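Movus arm, notebook: wrist camera in the sim room, Thursday
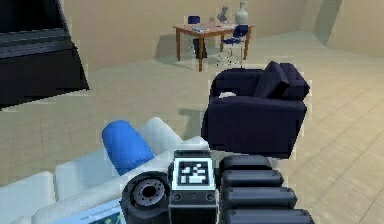
2 min read

Living room scene loaded with the gripper model attached. Marker on the mounting block is fully in view. Fingers take up more of the lower right than I'd like.

Pale outlines round the navy armchair and the gripper, blocky where the chair meets the floor. Edvin suspects the compression setting. I have left it alone until the pose check is done.

Pose check: 376 renders, marker lost in 23, all with the wrist rolled past 37 degrees. Holger wants the roll limit set in the controller. I would sooner set it in the planner and keep the controller as it is on the bench arm.

To do: rerun at higher bitrate, same seeds. Ask Ingvild for the newer finger mesh. M3 screws for the real block still not here.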